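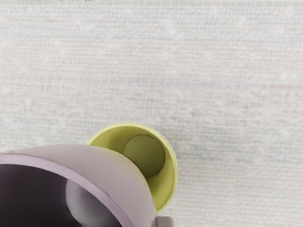 Gillcombe 살림 장부 세트 (장부 + 봉투철)

홈 장부 봉투·속지 필기구 사용 후기 고객센터

검색어를 입력하세요 검색 상세검색

해마다 이맘때가 되면 새 가계부를 한 권 사 놓고 1월 둘째 주쯤에 슬그머니 서랍에 넣어 두시는 분들이 많지요. 저희도 그랬습니다. 문구를 파는 사람이라고 해서 영수증을 제때 정리하는 건 아니더라고요. 그래서 Gillcombe 살림 장부를 만들 때는 며칠, 길게는 몇 주를 건너뛰어도 다시 펼쳤을 때 마음이 무겁지 않은 장부였으면 좋겠다고 생각했고, 그 생각을 붙들고 속지를 여러 번 다시 짰습니다. 날짜가 미리 찍혀 있지 않으니 7월에 시작하셔도 앞쪽이 텅 비어 있을 일이 없고, 쉬었다가 돌아오시면 바로 다음 줄부터 쓰시면 됩니다.

세트는 두 가지로 되어 있습니다. 하나는 101쪽짜리 장부이고, 다른 하나는 현금이나 영수증을 나누어 담는 봉투철입니다. 두 가지가 같은 크기라서 고무줄로 묶어 가방에 같이 넣고 다니실 수 있어요. 장부만 쓰시겠다는 분도 계셔서 따로도 판매하지만, 처음 시작하시는 분께는 세트를 권해 드립니다. 적는 것만으로는 잘 안 되던 분들이 봉투를 같이 쓰면서 한결 수월해졌다는 말씀을 자주 해 주셨거든요.

장부는 이렇게 생겼어요

맨 앞 두 쪽은 한 달에 꼭 나가는 돈을 적는 자리입니다. 월세나 관리비, 통신비, 보험료, 아이 학원비처럼 금액이 거의 정해져 있는 것들이지요. 이 부분은 처음에 한 번만 차분히 적어 두시면 나중에 바뀐 것만 옆 칸에 고쳐 쓰실 수 있도록 칸을 세 개씩 나란히 두었습니다. 통신 요금제를 바꾸거나 보험을 갈아타면서 얼마가 줄었는지 한눈에 보여서, 은근히 들춰 보는 재미가 있습니다.

그다음부터가 본문인데, 한 주가 펼친 면 하나입니다. 왼쪽에는 쓴 돈을 적고 오른쪽은 넓게 비워 두었습니다. 비워 둔 쪽에 무엇을 쓰시는지는 정말 제각각이에요. 장 볼 목록을 쓰시는 분, 영수증을 그냥 풀로 붙이시는 분, 그 주에 해 먹은 반찬을 적어 두시는 분도 계십니다. 본문은 모두 49주치가 들어 있습니다. 일 년을 꼬박 채우기에는 조금 모자라지요? 명절이나 여행으로 건너뛰는 주가 누구에게나 있을 것 같아서 그렇게 정했는데, 한 주도 빠뜨리지 않는 꼼꼼한 분들을 위해 덧속지를 따로 마련해 두었습니다. 덧속지는 한 묶음에 1,000원입니다.

지출 항목은 미리 인쇄하지 않았습니다. 다른 가계부를 써 보면 '문화비'와 '교육비' 사이에서 한참을 망설이게 되잖아요. 아이와 박물관에 다녀왔는데 이게 어느 쪽일까, 하고요. 그런 고민에 힘을 빼지 마시라고 항목 이름은 직접 정하시도록 했습니다. 처음이시라면 네 가지 정도로만 나누어 보세요. 먹는 것, 집에 드는 것, 오가는 것, 나머지. 두어 달 써 보시고 나머지가 너무 커졌다 싶으면 그때 하나를 떼어 내시면 됩니다.

종이와 제본

종이는 Saltencombe 제지소의 미색 종이를 씁니다. 새하얀 종이도 시험해 보았는데 밤에 식탁 불빛 아래에서 쓰기에는 눈이 좀 피곤했어요. 볼펜이나 연필은 물론이고 만년필도 가는 촉이라면 뒷면에 크게 배어나지 않습니다. 다만 굵은 사인펜이나 마커는 비칠 수 있으니 표지 안쪽에 먼저 그어 보시길 부탁드립니다.

제본은 실로 엮어서 어느 쪽을 펴도 평평하게 눕습니다. 계산기를 두드리면서 다른 손으로 책을 누르고 있어야 하는 것이 저희는 늘 불편했거든요. 새 책일 때는 조금 뻣뻣할 수 있으니 가운데부터 앞뒤로 몇 장씩 천천히 눌러 가며 길을 들여 주세요. 영수증을 많이 붙이시면 책이 부풀어 오르는데, 그때는 딸려 오는 고무줄을 둘러 두시면 모양이 덜 흐트러집니다.

봉투철 쓰는 법

봉투철에는 여닫을 수 있는 봉투가 여섯 장 들어 있습니다. 한 달 생활비 가운데 현금으로 쓸 몫을 찾아 와서 항목별로 나누어 넣고, 그 봉투에 든 만큼만 쓰는 방법은 아마 어머님 세대부터 해 오시던 것이라 새로울 것이 없을 거예요. 카드를 주로 쓰시는 분이라면 현금 대신 영수증을 넣으셔도 좋습니다. 봉투가 두툼해지는 것을 보는 것만으로도 '이번 달은 외식이 잦았구나' 하고 짐작이 되니까요. 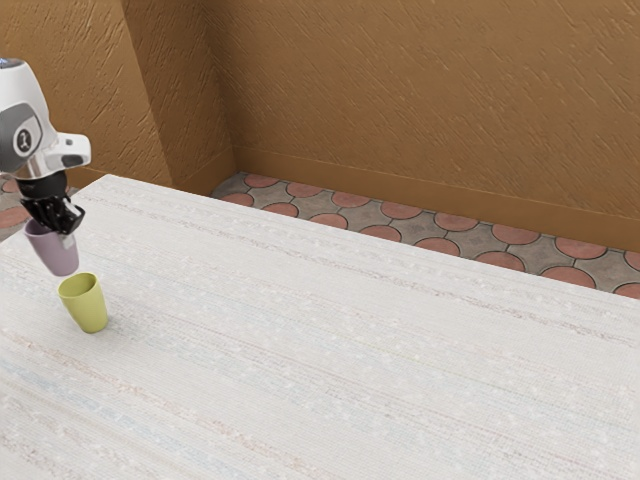

봉투 앞면에는 작은 칸이 있어서 넣은 금액과 꺼낸 금액을 연필로 적을 수 있습니다. 칸이 다 차면 지우개로 지우고 다시 쓰시면 되고, 봉투가 해지면 낱장으로도 구입하실 수 있습니다. 동전은 되도록 따로 보관해 주세요. 봉투에 동전을 많이 넣으시면 아래쪽 접힌 부분이 먼저 닳습니다. 동전이 자주 생기는 분께는 함께 판매하는 Cillska 동전 주머니를 써 보시라고 말씀드리고 싶어요. 봉투철 뒤쪽 고리에 걸 수 있게 만들어져 있습니다.

봉투에 돈이 남았을 때 어떻게 하느냐는 질문도 많이 주시는데, 정답은 없습니다. 다음 달로 넘기셔도 되고, 여섯 번째 봉투를 '남은 돈'으로 정해 두었다가 분기마다 통장에 넣으셔도 됩니다. 저희 집은 그 봉투로 가을에 김치냉장고를 고쳤습니다. 수리비를 카드로 긁지 않아도 되니 그날은 괜히 든든하더군요. 모자랐을 때도 너무 속상해하지 마시고, 옆 봉투에서 빌려 온 금액을 앞면에 적어만 두세요. 두세 달 연달아 같은 봉투에서 빌리게 된다면 처음에 정한 금액이 빠듯했던 것이니 조금 올려 잡으시면 됩니다.

부부나 가족이 함께 쓰신다면

한 권을 같이 쓰시는 댁에서는 펜 색을 다르게 쓰시는 경우가 많습니다. 누가 얼마를 썼는지 따지려고 그러시는 건 아니고, 글씨만으로는 나중에 무슨 지출인지 기억이 안 나서 물어볼 사람을 찾기 위해서라고 해요. 저희도 해 보니 그게 꽤 요긴했습니다. 장부를 두는 자리도 정해 두시면 좋습니다. 식탁 옆이나 전화기 옆처럼 오며 가며 손이 닿는 곳이요. 서랍 안에 넣으면 아무래도 멀어집니다.

자녀분께 용돈 기입장으로 사 주시는 분들도 계신데, 초등학생에게는 칸이 조금 촘촘할 수 있습니다. 어린 친구들에게는 줄 간격이 넓은 Holanda 용돈 수첩을 먼저 보여 주시고, 중학생쯤 되면 이 장부로 넘어오시는 것이 어떨까 합니다.

제품 정보

품명: Gillcombe 살림 장부 세트
구성: 장부 한 권, 봉투철 한 개, 고무줄 한 개
장부 쪽수: 101쪽
본문: 주간 기록 49주치 (날짜 없음)
제본: 실 제본
표지색: 쑥색, 밤색, 남색
별매: 덧속지, 낱장 봉투, Cillska 동전 주머니

표지색은 화면에 따라 조금씩 달라 보일 수 있습니다. 특히 쑥색은 받아 보시고 생각보다 짙다고 하시는 분이 계셔서 미리 말씀드려요. 선물하실 거라면 밤색이 가장 무난했습니다.

배송과 교환

배송비는 3,000원이고, 세트를 두 개 이상 주문하시면 저희가 부담합니다. 평일 오전에 들어온 주문은 그날 포장해서 보내 드리고, 오후 주문은 다음 영업일에 나갑니다. 연말에는 택배가 밀리는 편이니 새해 첫날부터 쓰고 싶으신 분은 조금 여유 있게 주문해 주세요. 선물 포장을 원하시면 주문하실 때 메모를 남겨 주시면 됩니다. 포장지는 고르실 수 없지만 정성껏 싸 드릴게요.

받아 보신 뒤 마음에 들지 않으시면 이레 안에 연락 주세요. 글씨를 쓰지 않으셨다면 교환이나 환불이 됩니다. 쪽이 빠졌거나 거꾸로 묶인 경우에는 몇 장 쓰셨더라도 새것으로 바꾸어 드리니, 번거로우시겠지만 받으신 날 한 번 휘리릭 넘겨 보아 주세요. 이미 적어 두신 내용이 있으면 옮겨 쓰실 시간이 필요하실 테니 새 책을 먼저 보내 드리고 헌 책은 천천히 받겠습니다.

자주 물어보시는 것들

달력이 들어 있나요?
들어 있지 않습니다. 날짜 없는 장부라서 달력을 넣으면 해가 바뀔 때 쓸모가 없어지더라고요. 뒤표지 안쪽에 주머니가 있으니 작은 달력을 끼워 두시면 편합니다.

휴대전화 가계부와 같이 써도 될까요?
그럼요. 평소에는 휴대전화에 적어 두었다가 주말에 한 번 장부로 옮겨 쓰시는 분도 많습니다. 옮겨 적으면서 한 주를 되짚게 되어 오히려 좋다고 하세요. 금액은 백 원 단위를 떼고 적으셔도 괜찮습니다.

작은 가게를 하는데 장사 장부로 써도 되나요?
집안 살림에 맞추어 만든 것이라 매입과 매출을 나누는 칸이 없습니다. 하루 들어오고 나간 돈을 간단히 적어 두는 정도라면 쓰실 수 있지만, 세금 신고에 쓰실 기록은 거기에 맞는 장부를 따로 마련하시는 편이 좋겠습니다.

예전 판을 쓰고 있는데 덧속지가 맞나요?
표지에 고무줄 홈이 있는 판이면 맞습니다. 홈이 없는 예전 판은 폭이 조금 좁아서 덧속지 가장자리를 잘라 쓰셔야 해요. 헷갈리시면 표지 사진을 찍어 고객센터 게시판에 올려 주세요. 보고 답해 드리겠습니다.

마지막 수정 2022년 12월 2일

고객센터 문의 게시판 | 이용약관 | 개인정보처리방침 | © Gillcombe | 맨 위로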